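August, second night in Drevik

Took the early train out from Stedwood instead of the bus. The bus is cheaper but it drops you at the ferry dock, and then it's a long uphill walk with bags. The train was half empty. I had a window seat on the river side and slept through most of the river.

At Drevik station there is one ticket machine and it won't take bills. The day pass is 60 and covers the tram and the small ferry, but not the airport line. I bought mine at the kiosk. Left luggage is at the far end of platform two, and you have to collect before ten at night or pay again.

The room is in the Jugah quarter, up a side street behind the market. I paid 1,000 for the first night and 600 for the second, which the woman at the desk said was the weeknight rate. There's another 1,000 held on the card for the key. Must check that comes back. The bed is fine. The window faces a wall, so it's quiet.

Walked down to the harbor before lunch and looked at the ferry times. The last boat back from the island leaves at 5:40, earlier than the guidebook has it — glad I checked. Bjarke Hjaltadóttir wrote to say she can meet me at the Iteck stop tomorrow and we'll cross together.

Photos so far:

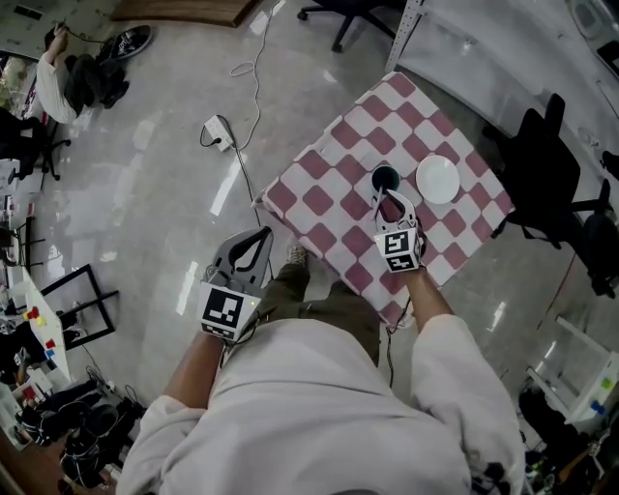
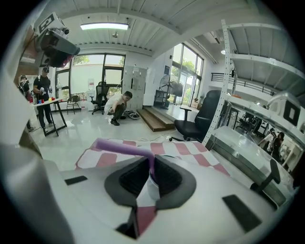
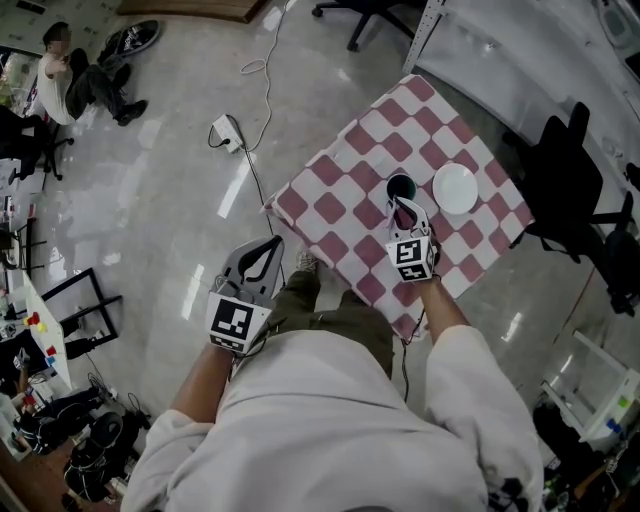
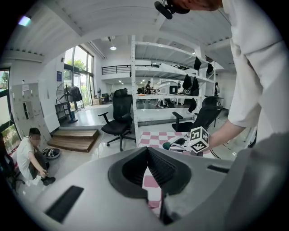
Supper was fish soup at the place under the tram bridge. They close the kitchen at eight. Walked back the long way to find the laundromat, and it takes coins only, same as the station.

Tomorrow: change for the washer, sunscreen, ask about a late checkout. Boat at 9:15. If it rains I'll do the tram museum first and take the noon boat — Bjarke says she doesn't mind either way.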